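Small household habits that help when everybody is frazzled
Posted 04/01/2018 by Lamisi Fiadzo

We had a rough couple of months at our place last year. My oldest was waking up at night with worries, I was snapping at people over spoons, and my husband had started eating lunch in the car. None of the things below fixed that by themselves (we also talked to the school counselor, and I'd tell anyone to do the same), but they took some of the heat out of our days, and we still do most of them.

Clear one spot and leave the rest

I used to try to clean the whole kitchen before I let myself sit down. Now I pick the bit of counter next to the kettle, wipe it, put the mail in the drawer and call it done. The mail drawer is a disgrace, by the way. Once a week I tip it out on the bed and can't go to sleep until it's sorted.

Put a worry jar where people walk past it

Ours is an old pickle jar with the label soaked off in warm water and baking soda. Slips of paper and a short pencil go next to it. Anybody can write something down and drop it in, and on Sunday after supper we read them out, or the person can tear theirs up without reading it. My friend Esi Lamptey keeps hers on top of the fridge, but her kids are teenagers and can reach!

Turn off one noise

Walk through the house at the worst hour of the day, for us it's right before dinner, and listen. We had the TV going, the dryer buzzer, the range hood on high and a tablet playing to an empty chair. I moved the dryer to mornings and stuck felt pads under the kitchen chairs. A pack of pads costs next to nothing, and the scraping was bothering me way more than I knew. Clean the chair feet with rubbing alcohol first or the pads slide off within days.
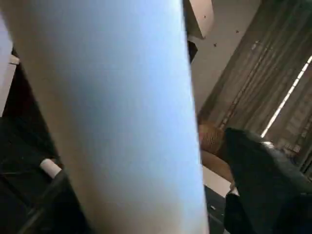

Make bedtime boring on purpose

Same lamp, same order, same dull book if you can stand it. I swapped the bright bulb in the hall for a soft one, and I lay out tomorrow's clothes on the chair, socks included, before anyone brushes their teeth. If my youngest gets up again I walk her back and say the same sentence every time. It took nearly 6 weeks to stick, so don't give up on the second Tuesday like I did the first time around.

Keep a soup in the freezer for bad days

Onion, carrots, red lentils, a can of tomatoes, enough stock to cover. Simmer until it's mushy and freeze it flat in bags. I always try to have 2 bags in there that aren't part of any meal plan. When the day goes sideways, supper is already made and nobody has to be cheerful about it.

Give yourself a chair

Mine is by the back window and the kids know that if I'm in it with a cup of tea, they can come sit on the floor next to me but they can't ask for snacks. Korkor Agyeman wrote to me in September that she uses the bottom stair for this — whatever works. Fold a blanket over it so it looks taken.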